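Sterkeck site, stores and packing: minutes, October

Item 3. Bag stock
Blue bags from Privo: 900 received, 353 issued. Hiebert quote for the heavier grade still awaited. Reorder held until it arrives.

Item 4. Tub lining
Agreed that bags are opened fully before they go into a tub. Overlap at the rim to be 50 mm. Green tubs stay on the right of the bench. Proltau labels go on the tub, not the bag.
Action: packing to revise sheet 12.

Item 5. Bench height
Deferred.

Item 6. Any other business
Shelf by the back door to be cleared. Next meeting 2 p.m., same room.
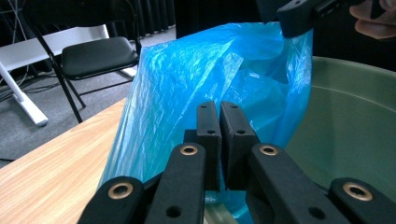 Blue bag held up beside green tub.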